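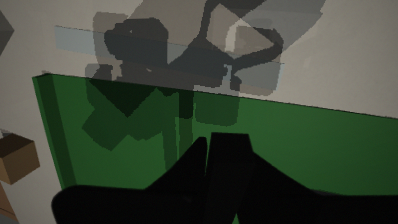
Vista desde la pinza en el simulador, con el panel verde delante y las sombras sobre la mesa.

GURNVILLE. La responsable de demostraciones de Drasano lleva tres años enseñando tareas a brazos robóticos, primero moviéndolos con la mano y ahora casi siempre a distancia. Prefiere que no se publique su nombre, porque el trabajo, explica, lo hace un equipo entero y ella solo es la que contesta al teléfono.

La empresa prepara movimientos de recogida y colocación para talleres pequeños. Antes de tocar un robot de verdad, los operadores repiten la tarea en un simulador que llaman Huneo, manejado con dos mandos. «Empezamos con el guiado manual, que es coger el brazo por la muñeca y llevarlo», cuenta. «Funciona bien para trayectorias sencillas. El problema es que tu propio cuerpo se mete en medio y acabas haciendo gestos que el robot solo no haría.»

Con el mando desaparece ese problema y aparecen otros. El operador trabaja con lo que le da la cámara, y desde la pinza se ve poco. «La gente nueva pide siempre la vista general. Se la dejamos la primera semana y luego se la quitamos. Si tú has usado información que el robot no va a tener, la demostración no le sirve.»

Las sombras son uno de los asuntos que más le preguntan. En la simulación caen sobre la mesa y sobre el panel, unas encima de otras, y al principio distraen. Ella las defiende. «Al principio trabajábamos con una luz plana, todo muy limpio. Los primeros modelos iban perfectos en pantalla y fallaban en cuanto alguien encendía un flexo. Ahora cambiamos la luz en cada episodio.» Un operador con práctica, añade, acaba usando la sombra de la pinza para calcular la altura cuando la imagen se lo permite.

La última colección se cerró en agosto con 1608 demostraciones válidas. El objetivo eran 2000. «Se descartaron muchas por dudas del operador. Te paras medio segundo a pensar y el robot aprende a pararse. Eso no se arregla después, hay que repetir.» Cada turno de mando dura unos 15 minutos y después hay descanso obligatorio. A partir de ahí, dice, las manos se vuelven perezosas y los agarres empiezan a salir torcidos.

Le pregunto si no sería más rápido programar la tarea a la manera clásica. Contesta que a veces sí, y que en esos casos se lo dicen al cliente. «Si la pieza llega siempre al mismo sitio, no hace falta enseñar nada. Lo nuestro tiene sentido cuando la caja viene girada o la bandeja está un poco más allá.»

El paso al robot físico se hace en el taller de Kokkonen, a las afueras de Gurnville. En la última prueba, el brazo completó 56 colocaciones seguidas antes del primer fallo, un agarre demasiado alto. Ella no le da mucha importancia a la cifra. «Me interesa más el fallo. Fuimos a mirar las demostraciones y varios de nosotros agarrábamos alto. Lo había aprendido de nosotros.»

Para la próxima tanda quiere incorporar correcciones en marcha: el robot ejecuta, el operador vigila y toma el mando solo cuando ve que se desvía. Todavía discuten cómo grabar ese relevo para que no quede un tirón en el movimiento. De momento lo prueban en Huneo, con un solo operador por turno.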